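Rullus pet notes, part two: the Zavidance chain and the level 20 gate

The first part covered the wild captures around Girnenham. What remains are the companions locked behind the Zavidance quest chain, and those are slower to get, mostly for reasons that the in-game journal does not explain. Everything below was checked on a fresh character after the May patch.

The chain starts at the ferry dock, from the quest giver with the gray marker. The marker only shows once the character is level 20 and has finished the main Girnenham story up to the bridge fight. Side quests do not count. If the marker is missing and both conditions are met, log out fully. Changing zones does not refresh it.

There are two branches. The left branch gives the Marsh Kit, a beast-type pet with a fast opening attack and poor health. The right branch gives the Lantern Newt, which is water-type and has a self-heal on a three-round cooldown. A character can finish only one branch, but the collection is shared across the account, so a second character can pick up the other one. Both pets can be caged and traded at level one. After the first level gained they bind.

I took the Newt first. At max level, with the heavy body type, mine has 3863 health. The light body type comes out at 3526 and goes first against most of the arena teams. For the story battles the heavy one is easier to play badly and still win. For the arena I would take the light one.

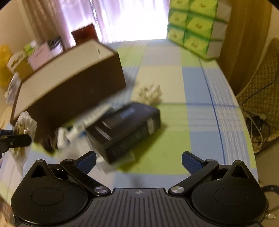 The Vidal encounter is the last step of either branch and the one people get stuck on. It is a three-pet battle with no healing between pets. Vidal opens with a shield that absorbs the first two hits regardless of size, so the usual plan of leading with the biggest attack wastes it. Lead with anything that hits several times per round. The shield comes back when the second pet enters – same rule, same two hits.

The third pet is mechanical and will revive once at low health. Save a damage-over-time effect for this. If the effect is ticking when it goes down, the tick applies right after the revive and usually finishes the fight. The tooltip says that effects are removed on revive. The tooltip is wrong, or was wrong on every attempt I made.

Cost is the other issue. Entering the battle takes 3000 marsh tokens, and they are not refunded on a loss. They are refunded on a disconnect, at least for now. Tokens drop from the daily hunts and from the eel crates, and the crates are the better source per minute if the dock is quiet.

One open question is whether the Marsh Kit's alternate color is tied to the time of day. I have seen it offered at 6 a.m. server time and not in the evening, but that is too few tries to call it a rule. I will run the left branch again on another character and update the table in part one with the Kit's stats.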